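Bridine Support > Workroom Furniture > Benches and Bench Lighting
Ticket status: Closed, parts replaced
Product: Bridine packing bench with overhead light bar, Trenby dimmer module
Site: Irnemport, packing room
Opened: July

Summary: Light bar dims and flickers when bench is raised

Original report

We have a height-adjustable packing bench with the light bar on the rear uprights. The light is normal when the bench is low. When the bench goes up, the light drops to maybe half brightness and starts to flicker. Lowering the bench brings it back most of the time. Sometimes the power switch has to be cycled.

The bar is set to 4000 K and full brightness. The bench is used for sorting and boxing small items, and people read small print on the labels, so working at half brightness is a problem. Working height for the person on the early shift is 102 cm.

Already tried: different wall outlet, different power strip, switching off the ceiling lights to rule out an interaction. No change.

Support reply

Please provide the following:

Height at which the flicker starts, read from the bench display.
Whether it starts while the bench is moving or only after it stops.
Whether the dimmer knob on the Trenby module makes any difference.
Whether the lift column and the light bar share one power brick or have separate ones.

Do not open the power brick. The light bar end caps can be removed safely with the plug pulled.

Customer reply

Raised the bench in small steps from the lowest position. Light is steady until the display reads in the high nineties. Flicker starts while moving and stays after the bench stops. At 102 it is constant. Repeated the test several times and the starting point shifts a little, always in the same part of the travel.

Dimmer knob: turning it down makes the flicker less obvious but does not remove it. Turning it up past the middle does nothing at all once the fault is present.

Power: separate bricks. The light has its own, mounted in the tray under the rear edge of the worktop.

Support reply

Separate bricks rule out the lift motor pulling the supply down. A fault that follows height points to the light cable or one of its connectors. On this model the cable runs from the tray, through the rear cable chain, up the left upright, and into the end of the bar. The slack in the chain is taken up as the bench rises.

Test as follows.

1. Clear the worktop. Pull both plugs.
2. Unclip the light cable from the chain along its full length and let it hang free behind the bench.
3. Restore power and raise the bench to the height where the fault appears.
4. If the light is steady, the cable was being pulled tight. If it still flickers, hold the cable still by hand near the bar and then near the tray, and note which position changes the result.

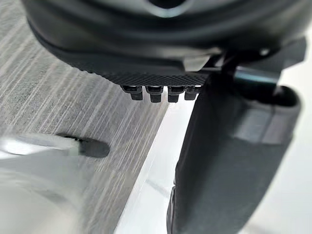 Customer reply

Did the test with the cable out of the chain. The light stayed steady for most of the travel but flickered once near the top. Holding the cable near the bar made no difference. Pressing the connector at the tray end toward the brick brought the light back to full brightness. Letting go brought the flicker back after a few seconds.

Disconnected and looked at the plug. One of the contacts is discolored and the plastic next to it is slightly soft-looking. The socket on the Trenby module looks clean as far as I can see with a flashlight. The plug does not click when pushed in. Not sure if it is supposed to.

Support reply

It is supposed to click. The discolored contact means the connection has been running loose and heating. Stop using the light until the cable is replaced. The bench itself can be used normally with the light brick unplugged.

Sending 2 replacement cables, the standard length and the extended length. Fit the extended one. The standard length was specified before the taller lift column was introduced, and at the upper end of the travel it can leave too little slack at the tray. Keep the standard one as a spare for a low bench or send it back, either is fine.

Fitting notes:

Leave a loop the width of a hand between the brick and the first chain clip.
Use all 4 clips on the upright. The lowest clip carries most of the load.
Push the plug in until it clicks, then pull gently to confirm it is latched.
Run the bench through its full travel twice before putting anything back on the worktop.

Customer reply

Parts arrived. Fitted the extended cable. The lowest clip on the upright was missing on ours, which I had not noticed earlier. It was not on the floor or in the tray, so it may never have been fitted. Took one from the spares bag.

Light is steady over the full travel. Left it on at full brightness from 8:00 a.m. to midafternoon at working height and checked the plug by touch every so often with the light switched off. No noticeable heat. The knob works over its whole range again.

One remaining question. We have a second bench of the same type in the Chornovol building, installed at the same time. No flicker reported there, but it is mostly used at the lowest setting. Should it get the longer cable as well?

Support reply

Yes, if the bench will ever be raised. If it stays low, check the plug for discoloration and confirm that the lowest clip is in place. A standard cable in good condition is acceptable at low heights. Request the extended cable under this same ticket and it will be sent without charge.

Customer reply

Checked the second bench. Clip present, plug clean, click felt. Please send the longer cable anyway, the bench is going to be shared.

Resolution

Cause: light cable too short for upper travel, lowest upright clip missing, plug pulled out of latch at the tray end. Contact damaged by loose connection.
Fix: extended cable fitted, clip added, plug latched. Extended cable shipped for second bench.
Trenby module: not replaced.
Ticket closed by support.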